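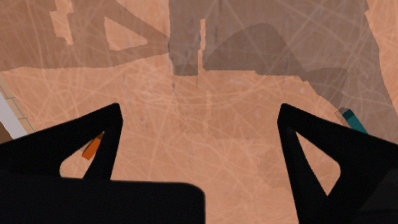 Lappalainen asked whether the gripper can be set up without touching the table scene at all. It can. The finger zero and the wrist camera offset live in one file, and the rest of this card covers how to set them and keep them right.

Hakberg two-arm cell, simulated – setup and upkeep notes

The cell is two black arms on a shared bracket at one end of a long table, in a kitchen room. The Lerau build is the only one we maintain. Older Futus exports load, but their bracket height is wrong and the arms start too low.

What is in the set

1,989 episodes are included. 182 more were pulled in August after the finger zero drifted, and they sit in the folder named held. Please don't train on them. Everything is rendered; there is no real footage.

Setting up the cell

1. Load the room first, then the table, then the bracket. Loading the bracket first leaves it at the world origin.
2. Home both arms. Keep the second one folded while you work on the first.
3. Open the gripper fully and check the wrist view. Both fingertips should sit at nearly the same height, left and right of center. If one is lower, fix the camera roll before you change anything else.
4. Bring the gripper straight down to the tabletop and save the contact height.
5. Repeat for the other arm. 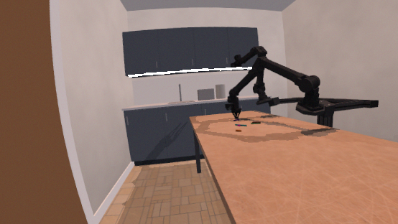

Room view: one arm reaching down to the tabletop, the other folded near the bracket.

Upkeep

Run the homing check every 91 episodes – the script stops by itself if you forget. After a physics update, redo steps 3 and 4 even if the check passes. Small objects left near the gripper don't affect the check, but move them if they are right under the fingers.

Known problems

- Wrist view shadows change with arm pose. Don't use them to judge height.
- Version 11 of the config swapped the arm names. Rename by hand or skip that version.

We use cookies to remember your settings. Accept | Manage preferences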